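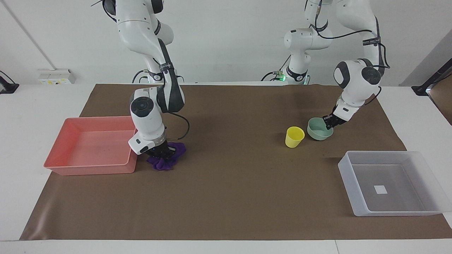 July, the long wet week

It has rained since I came back from Lurnport. I write this at the kitchen bench with the heater against my feet, which I promised myself I would not use before evening. It is four in the afternoon and already the colour of evening, so I forgive myself.

The trip was for the language exam. I had studied for it more than 90 days, most of them on the bus, and in the end the speaking part took seven minutes. The examiner asked me to describe a journey I remembered well. I had prepared a beautiful answer about my grandmother's village, with three difficult adjectives, and then I opened my mouth and talked about the Trovham ferry and a man who was eating a whole cabbage. I do not know why. She wrote something down and her face did not move.

Afterwards I walked to the harbour and bought chips. I was not sad exactly. I felt as I do when I have posted a letter and remember a spelling mistake in it.

Today I tried to be useful. I washed the curtains, I answered the letter from Dlamini about the lease - they want thirty dollars more each month and call it an adjustment - and I made the lentil soup, too salty again. I keep a small list of words I used wrongly in the exam. So far it has "actual", "sensible" and "to assist", which in my language means only to be present. I told her I assisted a wedding. She must think I carried the chairs.
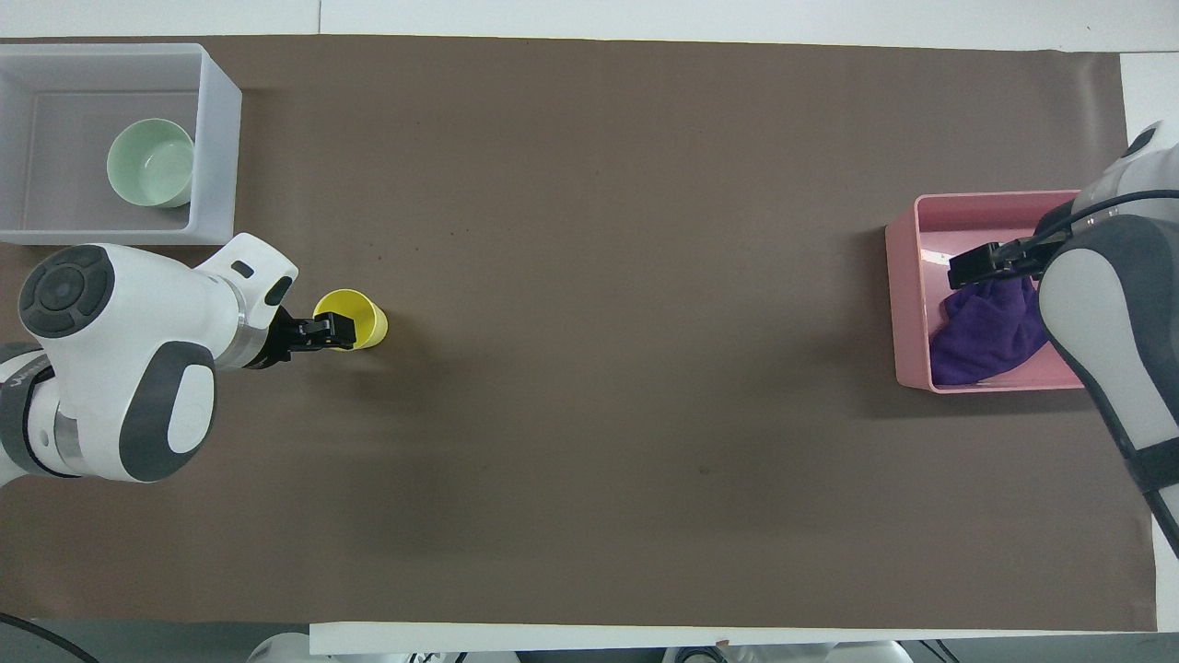

Photo: Covwood

The results come in four weeks. If I pass, I can apply for the evening course, and if I do not pass, I can sit the speaking part again in spring. I wrote both plans on one page so that neither of them looks like the favourite.

The neighbour's dog is barking at the gutter. I will eat the soup with a lot of bread and go to bed early with the dictionary closed.

Comments (3)

wattle_and_daub
I said "I am boring" for my whole first year here. People were very kind about it. Good luck with the results!

norrie52
Put a potato in the soup. Also ask them to give you the rent increase in writing, with the date it starts.

teacup
More about the cabbage man please. Was it raw?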